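Toy Library Shelf Check – Jaltalden Branch
Checked by: Nokuthula Modise
Date: 2022-01-15
Last full check: October
Copies to: branch desk, Marinho (toy buying)

1. Entrance and floor
Door closes slowly enough for small fingers: OK
Comment: Slow enough for large ones too. I had time to read the notice about keeping the heat in.

Mat lies flat: NO
Comment: One corner has been curling since October. The tape put on it has also curled. Replace the mat, please, and spare us a third kind of tape.

Outlet covers fitted: OK, except the one behind the returns cart
Comment: Cover found in the pen jar. Refitted.

2. Shelving
Tall units fixed to wall: OK
Comment: Pulled each one hard. A father asked if I was all right.

Heavy items on bottom shelf: NO
Comment: The Emar train table lid is back on top of the puzzle unit. Moved down. It was moved down last time as well – I suspect it prefers the view.

Labels readable: MOSTLY
Comment: "Ages 3 and up" has been picked at until it says "Ages and up." Accurate, but not much help.

3. Battery toys
Compartments closed with a screw: 2 FAILED
Comment: A singing phone and a drum. Both pulled from loan. The drum went off in my bag on the stairs and is now on the high shelf in the office with its batteries out.

Button cells: none loose
Comment: Checked under the cabinet too. One raisin.

4. Soft toys
Seams and eyes: OK
Comment: The bear in the blue bin has been restitched and looks surprised about it. Eyes hold when tugged.

Washed since last loan: NOT RECORDED
Comment: Histora has a box for this on the return screen. It is the box marked "Cleaned." Item 1684 has been out all winter without a tick and smells like it.

5. Wooden and block sets
Splinters, cracks, rough edges: OK
Comment: Ran a cloth over everything. Nothing snagged except my sleeve, on the shelf bracket. Bracket filed down.

Paint flaking or chewed: 1 SET HELD BACK
Comment: Tooth marks on the arches. Small teeth, I'm fairly sure.

Small parts tested in the choke tube: OK
Comment: Test every piece, including the ones that look fine. The tube lives in the top drawer, not in the dress-up box as a telescope.

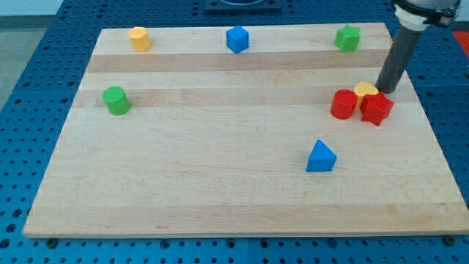 Can a set go back out if a block is missing?
As long as the rest passes, it can go out once the count on the lid and the one in Histora have been changed to match.

6. Paperwork
Recall list read: OK
Comment: Read to the end, with coffee. Nothing of ours on it.

Incident book: OK
Comment: One entry, "bumped head, had cracker." No initials. Whoever handed over the cracker, please sign.

Next check: after the mat arrives
Signed: N. Modise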